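Section 2: Setting up your packing table

I do all my packing at an ordinary wooden table, and I've written these steps the way I'd tell a friend who'd just come to help out at Nevby. If yours is a different size, don't fret, it all works just the same!

1. Clear the table completely. Mugs, post, keys, the lot. Put them on another desk, well out of reach.

2. Wipe the top with a barely damp cloth and go over it again with a dry one. Mine has a shiny finish and shows every smear (Silvana swears by an old tea towel).

3. Stand or sit so the front edge is close to your tummy. You want your forearms over the table without having to lean.

4. Bring one small packet at a time to the front edge and hold it in both hands while you check the printing. I used to line up a whole row first and always got muddled halfway along.

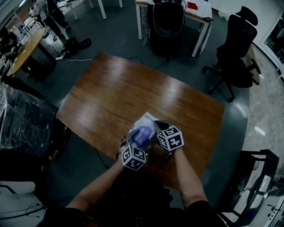

Fig. 3. Checking a small printed packet at the front edge of the table.

5. If something soft is going in with the packet, lay it on top and keep hold of the pair together. Don't squeeze! You only need enough grip to stop the top one sliding off.

6. Pop the pair into its box, fold the flaps in and set it down on your left, label side up.

Note: push any spare chairs right in before you start. Nour caught her foot on a wheeled one last November and we were picking up packets all afternoon.

Caution: keep cables off the walkway, and never cut tape towards your other hand. If the table rocks, stop and fold a bit of card under the short leg before you carry on.

When you've filled two boxes, go on to Section 3, where I get on to labels and the dreaded Nogueira tape gun.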